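About Flakell

Flakell makes lipstick, and very little else. We tried a mascara once. It lasted nine weeks, and the less said about it the better.

Rosaire Nguyen started the company after 338 attempts at a red that didn't turn orange by lunch. The winner is still in the range as No. 338, mostly out of spite. There are now 22 other shades, all of them easier to get along with.

We mix everything in our Soltholm workroom, in batches of 500, and pour on Thursday mornings. If a shade sells out, it stays sold out until the next pour - emailing us in capitals has been tried.

Our wax blend is unscented. Rosaire thinks a lipstick should smell like a lipstick, and she has won that argument with everyone here at least twice. 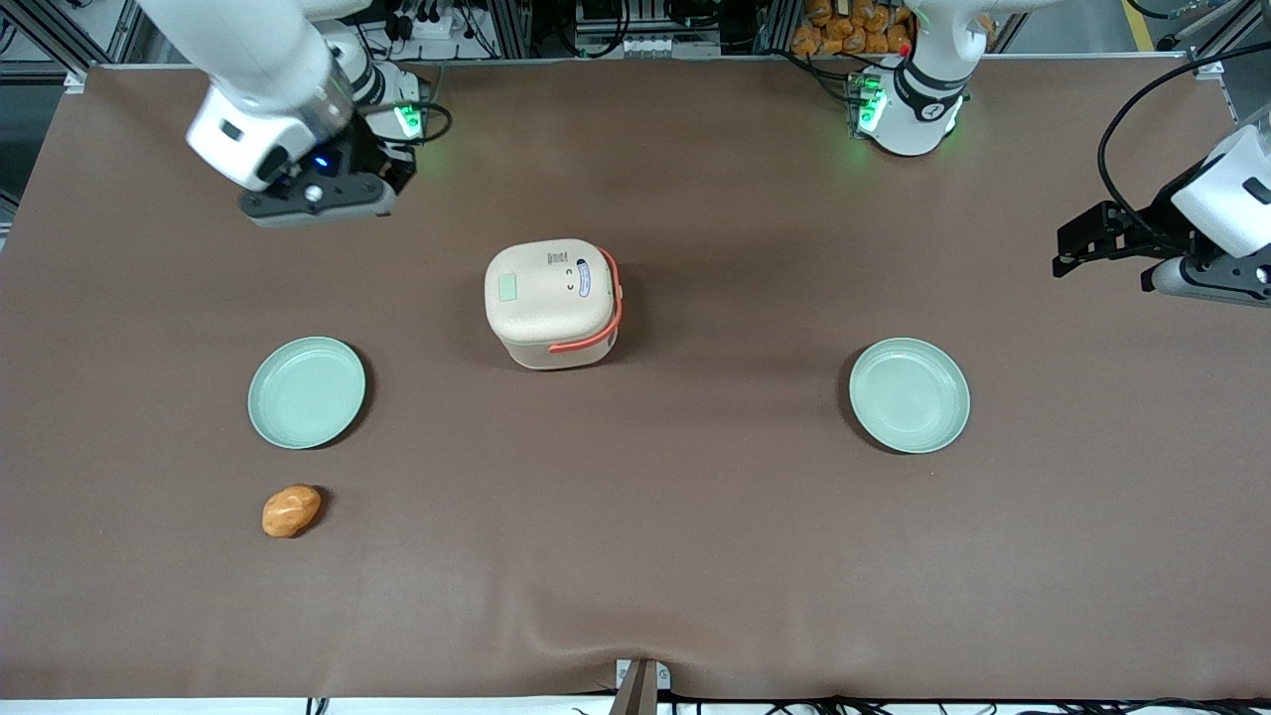 Refills fit every case we have ever sold, including the early ones with the stiff lids. Bring your empties to the Storholm shop and we'll take a little off the next one. Samples are free, but please stop at four.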